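Bench notes: the gray parts bin
Mar 3, 2024 | by the Nunix workshop desk
21 shares | 3 comments

Started going through the big gray bin. The plan is to get everything out of it, sort it, and decide what goes back.

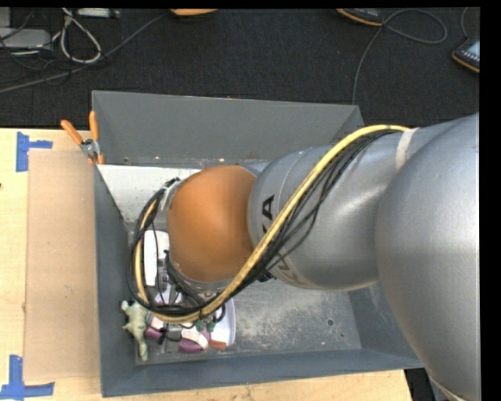
What we want from the bin

One bin, one kind of stock. It was meant to hold returns from the Stosik job and nothing else. Since July it has been taking whatever had no home, and the list on the clipboard stopped matching a long time ago. The last line on the list is item 1313 and there is nothing after it.

Sides slope, so small stuff always ends up down at the bottom and collects in the corners. Fine for big returns, bad for small ones. Anything that fits in a hand should go to the drawers.

Sorting rules for now

- Has a Stosik tag: stays with the bin, goes back on the list.
- Has a Warov tag: shelf by the door, lower level.
- No tag but somebody knows what it is: write a tag today, then put it away.
- No tag and no idea: blue tote. Leave it there two weeks, then scrap.

I went back and forth on the last one. We have thrown out things before and had to buy them again from Wuisan at full price, so two weeks it is. If you put something in the tote, put the date on it with tape.

Weights

The floor scale reads in grams if you hold the left button. Yesterday's first tote came to 2630 g with the lid off. Wrote it on the tote in marker and then remembered the tote itself needs to come off that number. Empty tote still to be weighed. Please don't use the figure for shipping until that is done.

Tags

We are down to 78 blank tags. That should cover the bin but not the shelf by the door. The wire ones are better than the string ones, which get oily and tear at the hole. Write in paint pen, let it dry, then hang it. Ballpoint rubs off.

Put the part number on the first line and the job name under it. No need for a date on Stosik tags, the job sheet already has it.

Cleaning

The bottom needs a wipe once it is clear. Dry rag first to pick up the grit, then the citrus cleaner, then dry again. Last time the cleaner went on first and it turned to paste in the corners. A putty knife with tape over the blade gets into the seams without scratching.

I want to try a mat on the bottom. There is an offcut of the ribbed rubber left from the Warov benches that might fit if it is trimmed. If it slides around, forget it.

Open questions

Does the list live on the clipboard or in the shared sheet? Both is worse than either. My vote is the sheet, with a printout clipped up when somebody remembers.

Do we need the bin this size? Two shallow ones would take the same floor space and you could see the bottom layer. Will ask Wuisan what they charge for a pair and write the price in here.

Next: weigh the empty tote, cut the mat, order tags.

3 comments

benchtwo
Item 1313 was a bracket set and it went out with the second Warov delivery. You can strike it from the list.

stores_night
More wire tags in the cabinet under the label printer, left side, behind the tape. Half a box at least.

mk_fit
Vote for the sheet. Also please keep the tote lids with the totes.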